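How Folding Works: Why Flat Clothes Take Up Less Room

A folded shirt and a crumpled shirt contain the same amount of cloth. If you put both on a scale, the scale would show the same weight. But the crumpled shirt may fill a whole corner of a drawer, while the folded one slides in beside its neighbors. The difference is air.

Cloth is thin. When it bends in many directions at once, it makes small hollows, and each hollow holds air. A heap of clean laundry is mostly hollows. Folding presses the layers of cloth against each other and pushes most of the air out through the open sides.

What a fold is

A fold is a bend along a straight line. The line is called a crease. One fold divides the length of a garment by 2 and doubles the number of layers. A second fold doubles the layers again, so now there are four. A third fold makes eight.

Each fold makes the bundle shorter and thicker. At some point the cloth will not lie flat anymore, because the outside layer has to travel around all the layers inside it. A T-shirt reaches this point after three or four folds. A thick sweater reaches it sooner.

Why people fold on a bed

Folding needs a flat surface larger than the garment. Kitchen tables work, but they often have crumbs or water on them. A bed is wide, clean, and low enough for most children to reach. It is also soft, and this has an effect on the result. When you press on a shirt on a table, the table pushes back and the crease gets sharp. When you press on a mattress, the mattress sinks a little and the crease stays rounder.

For a sharper crease on a bed, smooth the garment with the side of your hand, moving from the middle toward the edges. Pull the sheet straight first. Wrinkles in the sheet press up into whatever is lying on it.
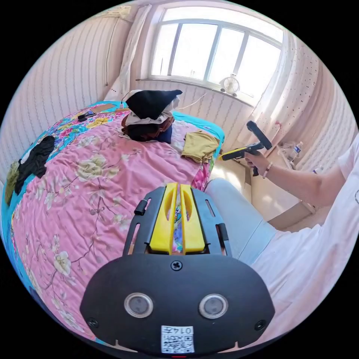

A stack is a set of folded clothes placed one on top of another. It stays up as long as its weight is carried by the pieces at the bottom. The top piece is the easiest to move, as nothing is holding it down. The tall stack near the far edge of the bed has a black garment draped over the top, and part of it hangs down the front in a broad triangle. Cloth that hangs over a side like this pulls gently downward on the rest of the piece. If more of it hangs than rests, the piece slides off. If more of it rests, friction keeps it in place. Friction is the force that resists sliding when two surfaces touch. Cotton on cotton has a lot of friction. Smooth, shiny lining cloth has very little.

How high can a stack go?

A folded T-shirt is around 30 millimeters thick when it is placed on a stack. That is a little over one inch. The shirts at the bottom get squeezed by the ones above, so they end up thinner than the ones at the top. Ten shirts at full thickness would make a stack 300 millimeters high, but a real stack of ten measures less when you hold a ruler beside it.

A stack begins to lean when the pieces have different widths or when the thick edges are all on the same side. Every folded garment has a thick edge, where the cloth bends around, and a thin edge, where the layers end. To keep a stack level, turn every other piece around so that the thick edges alternate.

The order also matters. Wide, heavy pieces such as jeans go at the bottom. Small, light pieces go at the top. Socks are not stacked. They roll.

Folding a T-shirt, step by step

1. Lay the shirt face down with the neck pointing away from you.
2. Smooth it flat.
3. Fold the left side toward the middle, then lay the sleeve back so it does not stick out.
4. Do the same on the right side. You now have a long rectangle.
5. Bring the bottom edge up to the neck.
6. Fold in half once more.
7. Turn it over and add it to the stack.

Try it yourself

You need one T-shirt, a ruler, and a table.

Drop the shirt on the table without arranging it. Measure the highest point of the heap. Write the number down. Now fold the shirt using the steps above and measure it again. Next, place a large book on the folded shirt, wait 30 seconds, take the book off, and measure a third time.

The third number should be the smallest. Wait a few minutes and measure again. The shirt will have risen slightly, as the fibers spring back and air moves in between the layers.

Words to know

Crease: the line where cloth is bent.
Fiber: one of the very thin threads that cloth is made from.
Friction: the force that resists sliding.
Layer: one thickness of cloth lying on another.

Text by Siebe Geerts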